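Snack shelf news for June, and it's good news for anyone who has ever stood in front of the cupboard at four in the afternoon and found one lonely tea bag. The shelf is back!

If you missed the notice by the stairs, we ran out of everything at the end of spring. The old supplier, Catterall, stopped delivering to our end of town, and for a few weeks we got by on whatever people brought from home (thank you for the banana bread, whoever you are, and please do it again). Then Khang Triệu from the second floor offered to look into it, made a few phone calls over lunch, and came back with a deal from a wholesaler called Oltaveck. They'll deliver to the door, they don't mind small orders, and they let us mix sweets and savory in one box.

The first order came to 200 bags for us and 200 for the after-school club at Kakis, who are sharing the delivery with us so we both get the better price. I helped with the sorting and got a good look at the goods. The blue bags have fruit printed on the front, reds and yellows and greens, and they look very cheerful lying on our white tablecloth with the gray leaves.
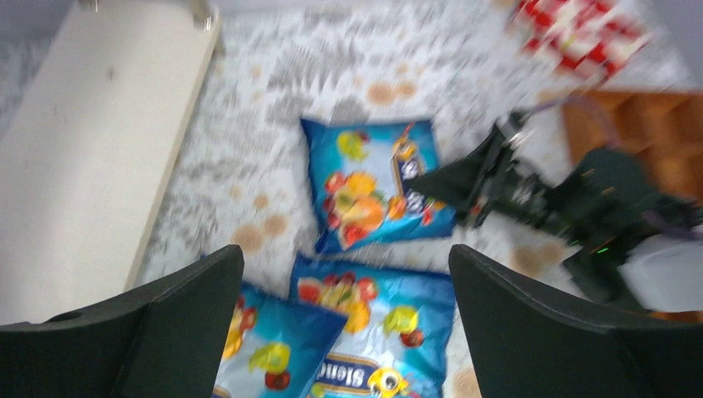
## What it costs and where it goes

The money first. We had 1,491 dollars in the snack tin and the card account put together, which is more than I would have guessed, and the first order took only a small bite out of it. Prices stay the same as before until the fall. You can still pay with coins in the tin or with the card reader next to the kettle, and if the card reader is sulking, write your name on the pad and settle up later. Please do settle up later. I went through the pad last month and there's a person on there who signed only as "me."

The sweets live on the middle shelf now, at a height where most of us can see them. Savory things are on the shelf below, and the top shelf is for spares, so please don't start on the top shelf while there's still something in the middle. Anything with nuts in it goes in the lidded tub on the counter, same as always, and the tub stays shut between visits. If you're restocking, bring the older bags to the front and put the new ones behind.

Kakis will pick up their half from our hallway, usually in the late morning. If you see a stack of boxes by the coat hooks with their name on it, leave it alone, however hungry you are. They've got 17 kids in the club at the moment and I don't want to be the one explaining to them that the grown-ups got there first.

## Choosing the next order

We're going to try something new and let everyone have a say. I've pinned a sheet to the inside of the cupboard door, with room to write down what you'd like to see more of and what you'd happily never see again. Last time we guessed, and we ended up with a whole box of licorice that sat there until it went in the holiday raffle. (The winner gave it back.) You can ask for anything Oltaveck carries, and there's a copy of their list in the drawer under the microwave. Khang has already circled the rice crackers – twice – so consider those covered.

I've put in my own vote for more of the blue bags, and I'll admit the packaging has a lot to do with it. There's a cartoon dragonfly on them with huge eyes, a striped red and yellow tail and little yellow feet, and he's wearing a navy sash like he just won a pageant. I'm far too old to be choosing candy by its mascot and I'm going to keep doing it.
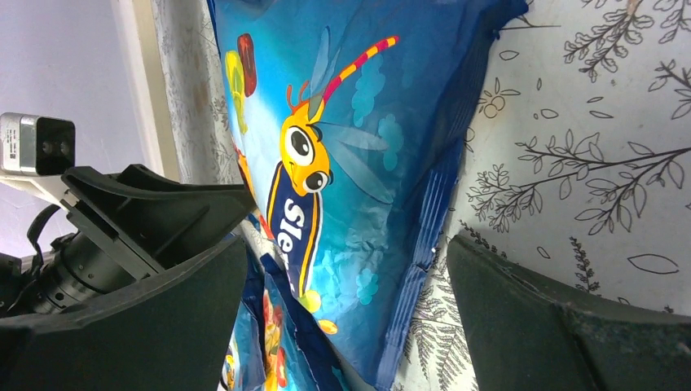

The sheet stays up until the end of the month, and then Khang and I will sit down with it and work out what we can afford. If two people ask for the same thing it has a pretty good chance. If you want something Oltaveck doesn't have, write it down anyway, with the name of the shop where you buy it, and we'll see whether it's worth a separate trip. Prekell, the bakery across the road, has also said they'd do us a tray of oat bars now and then if we let them know the day before, so there's a line for that on the sheet too.

One more small thing. The cupboard door has been left open overnight a couple of times, and it gets the full morning sun in there, which is no good for anything with chocolate in it. If you're the last one out of the kitchen, give the door a push until it clicks. The latch is stiff, so it needs a proper shove.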